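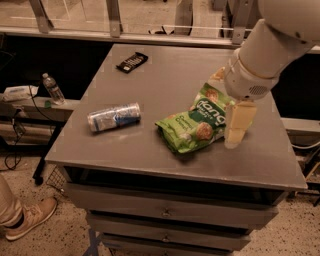

The draw for the Rimby Cup came out last week, and within a day people were telling me that Wustine had landed in the easy group. I have followed beach soccer long enough to distrust that phrase. An easy group is a guess made by people who haven't seen the other teams play since September, if they saw them then. I did my own studying the usual way, with match tapes and junk food, and a can on its side next to a bag of Dang caramel crunch is a fair picture of how most of us reach our expert opinions. We snack, we look at a list of names, and we decide who is going through.

Look at what the optimists have to work with. Wustine beat Suvon twice in the fall, both times at home, both times in front of a crowd that had come for the concert afterward. Suvon rested its first-choice goalkeeper for the second game. Begum is supposed to be the weak side of the four, and maybe it is, but it has a new coach and nearly a new squad. I can't tell you how good they are and neither can the federation's preview, which spends most of its length on the hotel.

Then there is the format. Three group games in four days, three short periods each, on sand that slows down anyone over thirty. One bad bounce can settle a match. I don't see how anyone ranks teams with confidence under those conditions, yet the preview ranks all 24.

Madalena Neves, who coached Wustine's women for years, told me the players never talk about the draw. I doubt that. Players talk about everything. I do believe her when she says the training schedule didn't change because of it, and I wish the ticket office had been as calm. Seats for the opener went from 20 dollars to 300 for the front row the morning after the draw, in a stand that holds 1522.

If Wustine loses that opener to Begum, the same people will call it a shock. I'd call it a beach soccer result. Ask me again when they've played somebody away from home.

Last updated: 24 Dec 2018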